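Gripper creep

Gripper creep is the name we use for a fault where a robot's fingers drift out of position a tiny bit at a time, without any alarm going off. You'll also see it called finger drift or zero slip. I've spent far more of my life on it than I'd like, so please forgive the odd grumble in what is meant to be a reference page. Other pages on this site cover belt slip and encoder dropout, and people do mix the three up.

What it is

A two-finger gripper works out how wide open it is by counting from a known starting point, usually fully closed. If that starting point moves, every width after it is wrong by the same amount. The arm still goes to the right place. The fingers still open and shut on cue. But the gripper believes it's holding something when it has barely touched it, or it squeezes a part a good bit harder than it was told to.

The sneaky part is that each slip is so small. On the Truleck hand, which is the one I know best, a single slip is far too little to see, and the software is quite happy to accept it.

Causes

The usual cause is a loose clamp screw on the drive shaft. Every hard close nudges the shaft round a hair, and the screw never quite lets go, so you don't get the big obvious failure that would send you looking. Worn finger pads give much the same symptoms (a thinner pad means the fingers have to travel further before they touch) and I'd always check those first as they're cheap!

Heat can do it too. I was doubtful about that one until August, when our room got properly stuffy and a hand that had behaved all spring began to wander by lunchtime.

The Povulton run

The case most people ask me about is the long sorting run at Povulton. The job was dull on purpose: pick up a toy brick, put it in the right part of a tray, do it 1000 times. The Raudsepp controller was set to find its zero once at the start and then trust it for the whole run.

It went nicely for 168 picks. After that the bricks began to land crooked, then one was dropped on its way over, and then the hand closed on the edge of a tray and carried on pushing. No error came up. The controller thought it had a brick! Somebody hit the stop button and the tray got away with a scuff, but a finger pad had split and the clamp screw turned out to be loose enough to move by hand.

I still think the run should have been stopped at the first crooked brick — I've lost that argument more than once.
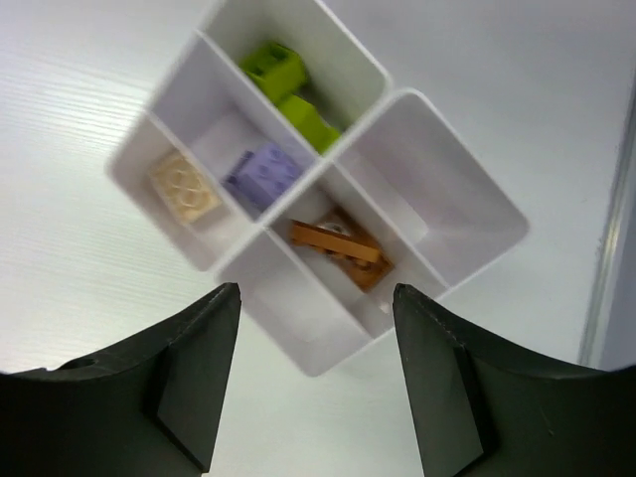

Written by the Wetard bench team
Last edited July 6, 2021

Safety

Please don't treat this as just an accuracy problem. A hand with a bad zero can close harder than its limit says, and the width on the screen can't be trusted when your own fingers are anywhere near it. Press the stop and wait for the arm to settle before you reach in to straighten a brick or move the tray. Pausing the program isn't the same thing, as a paused gripper can still be under power.

Checks and repair

Close the gripper on a gauge block of known width and read the number back. We do it every 20 picks now, which slows things down a bit, and I can live with that. If two readings in a row are off in the same direction, stop and look at the screw. Tighten it, mark it with a dab of paint pen, find zero again and repeat the check.

Don't just type in an offset to make the number look right. I've done it, and the fault came back the same afternoon.

See also: belt slip, encoder dropout, pad wear, stop button testing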